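Building a gripper in a shared workshop: tips from a doubter

I have been told for years that a home-built robot will soon be clearing my draining board. I still wash up by hand. If you want to build one anyway, these are the habits that have cost me least at the Clovthorpe workshop.

Start with the fingers and leave the arm until later. An arm with poor fingers is an expensive way of knocking over mugs. Cut the pads from something ribbed and a bit soft, and try them by hand on a sponge, a teaspoon and an egg box before you wire up a thing.

Ignore the payload on the box. Hang a bag of sugar off the wrist and see how far it droops. Cristóbal Barrientos swears by the Dristorex arm and says mine was badly set up. Perhaps. I set it up 4 times.

Printed markers are cheap and mostly do their job, provided they are stuck down flat. Glossy paper is a waste of money under strip lights. Use matt, and keep the white border when you trim.
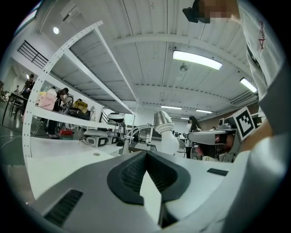
The same goes for cameras. Wipe the lens with a clean cloth, not your sleeve, and check the focus at the distance you mean to work at. I lost an evening blaming the software for a greasy thumbprint.

Shared benches need a few rules:

Clamp the base before you switch on. Weights slide.
Bags and coats go on the shelves, well out of reach of the arm.
Tape cables down where people walk.
Label your power supply. I have had 2 go missing since October.

Save your money on fancy shells. A smooth cover looks smart and hides the loose screw you are hunting for. If you must have one, leave a vent in it and fix it with screws you can get at. Glue is a menace.

As for results, the best I have had is 6 spoons into a drawer without a drop, and I was standing over it with my hand on the switch. Drarlow sell a kit that claims to do plates. I will believe it when I see it done with my plates.

Posted 28 Dec 2022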